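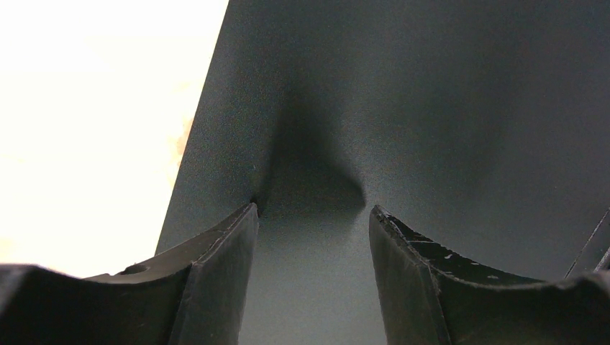
The Case for the Closed Folder

By Nantana Thongdee, Office of Records and Common Rooms, Seltport

Each September this office receives the same request from the departments it serves: more cabinets. Last year the request was for 40 of them. We approved 13, and by winter several of those held little except spare cups and extension cords, while the papers they were bought for remained on the tables.

It is the view of this office that paper disorder is seldom a storage problem. It begins at the table, in the few minutes after a sheet has been read and before anyone has decided what it is. A page set down flat looks as though it has been dealt with. A second page goes beside it, then a third, and the folder meant to hold all of them becomes one more item on the surface.

A folder should be opened before the first sheet leaves it and should stay within reach until the last one returns. Our current guidance says nothing on the point. It gives two pages to label colors and one sentence to the use of the folder itself, and I take my share of the blame for that, having approved the text.
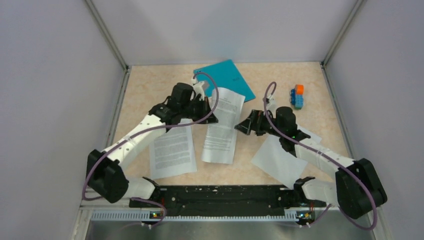
The condition of the sheets matters as well. A crumpled page does not lie flat against its neighbors, and a folder holding several of them will not close. Staff often treat such a page as scrap when it is the only signed copy. Elango Mathew, who supervised the Brudomel transfer, required every creased sheet to be smoothed by hand and placed under a flat weight overnight. The transfer covered 3,485 sheets, and the rule was unpopular. It was also the first transfer in my time here in which the receiving office returned nothing for refiling.

A shared table presents a further difficulty. Papers and small objects end up side by side, and people who would never discard a document will slide one aside to make room for a few toy bricks or a coffee mug. Fatima Omoregie has argued that objects should be kept off paper tables altogether. I consider that too strict for rooms used by families in the afternoon. A tray at one end would serve, provided that it is emptied at closing.

Some colleagues hold that scanning will settle the question. The Correa branch scanned 694 files last year and still cannot say which of the originals are complete. A page must be found before it can be scanned.

I therefore ask that the next round of funding for cabinets be deferred and that the guidance be rewritten first. Comments on the draft may be left at the front desk with Bautista Maldonado.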